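Coat rack by the stairs, how to stop it tipping
9/10/23 - Vittoria Melis

Quick one, I've had this question twice now. You've got a standing rack with curved arms, everybody dumps a coat on the same side, over it goes. Fix takes ten minutes.

## Need

- hex key (usually comes with the rack)
- 4 felt pads
- damp cloth, dry cloth
- a bag for whatever falls out of the pockets

## Do this

1. Everything off. Coats, scarves, the umbrella from April. Pile it on a chair.
2. Lay the rack down on a towel. Tighten the pole sections first, then the base. Snug, don't crank it.
3. Check each arm for wobble. Loose ones - a quarter turn on the screw underneath, if yours has screws. Some just push in.
4. Wipe the arms and knobs. Black finish shows evrything, so dry cloth right after.
5. Pads on the base, stand it back up. 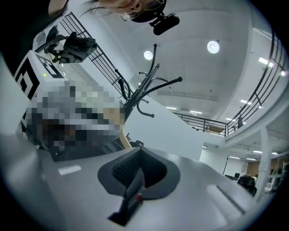 Now where it goes. Not right up against a railing, sleeves get caught in the balusters and then someone yanks. Leave a hand's width or more. Keep it away from the top step too. Turn it so no arm sticks out at face height where people walk past.

Loading it: heaviest coat first, next heaviest straight across from it. Then fill in between. Max 2 things per arm. Bags go low or on the floor, a full backpack on one arm will undo all of this.

Still leaning? Probaly the floor. Fold a bit of card under the low side, stand back, look at the pole against a door frame. Add another fold if needed. Trim the card so it doesn't show.

Redo the screws when the winter coats come out.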